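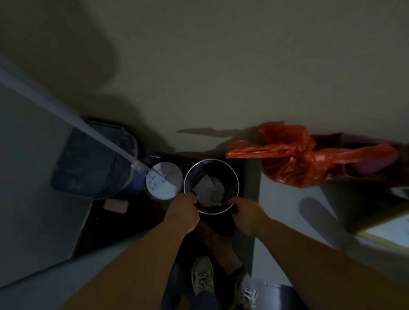
Nustlow Community Choir – Members' News

What a summer! We finished with 32 singers at the last open rehearsal, and if you were in the alto row you'll know how tightly we had to squeeze to fit everyone between the piano and the coat rack. Welcome to all the new voices. Please keep coming, and please bring a pencil.

Rehearsals for the fall season begin on 1 September 2026 in the upstairs hall at Drollance House. Doors open half an hour before we sing, and there's tea for anyone who gets there early. The side entrance is the one to use, as the front door sticks.

Now for the music, and I am so excited about this list. We open with two lullabies arranged by our own Bontu Birhane, who has been working on them since spring and finally let me hear the second one played through. The tenors get the tune for a whole verse (yes, really!) while everyone else hums underneath, and then the sopranos come in very high and very quiet. It gave me goosebumps. After those we have a set of harvest songs, a short round that we can teach the audience, and the river piece we ran out of time for last year. I'd love to get that one right. The middle section goes into seven beats and we used to fall apart at the same bar every week, so Bontu is going to take it slowly, clapping first and words later.

Many of you have been moving house or settling in new places lately, and a few people have asked how to practice with boxes everywhere and neighbors through the wall. My advice is to go small. Speak the words in rhythm while you get other jobs done. Hum your line, then sing only the last phrase, then the last two. Ten minutes like that does more for me than an hour at the keyboard.

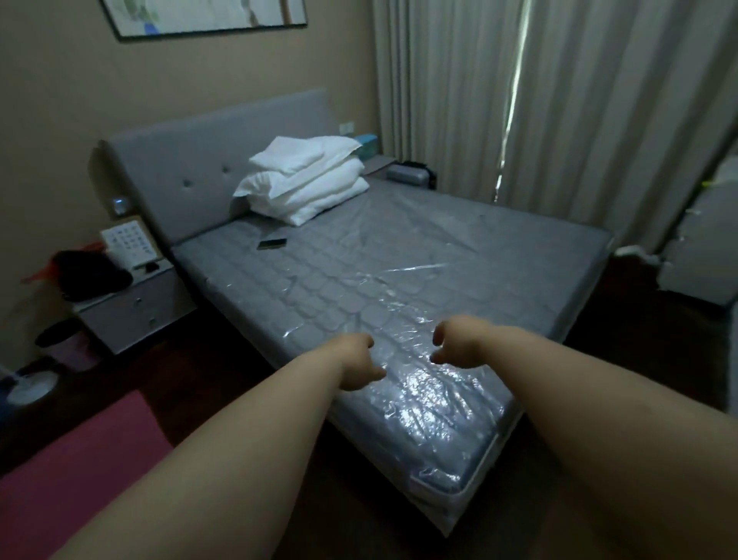 A big mattress, still in its plastic.

The October concert is at Jirnach Hall, which seats 600, so start telling your friends now. Tickets will be on the table at rehearsal from the third week, and each singer can put aside 2 at the member price. We wear black with one bright thing – scarf, tie, socks, whatever you like. Last year's orange suspenders set a very high standard!

Music folders: 30 of the blue ones are back and checked. If yours is still at home, bring it to the first rehearsal with the spring music inside, including the loose page from the Latin piece. Anyone who would like large print should leave a note in the tray by the piano.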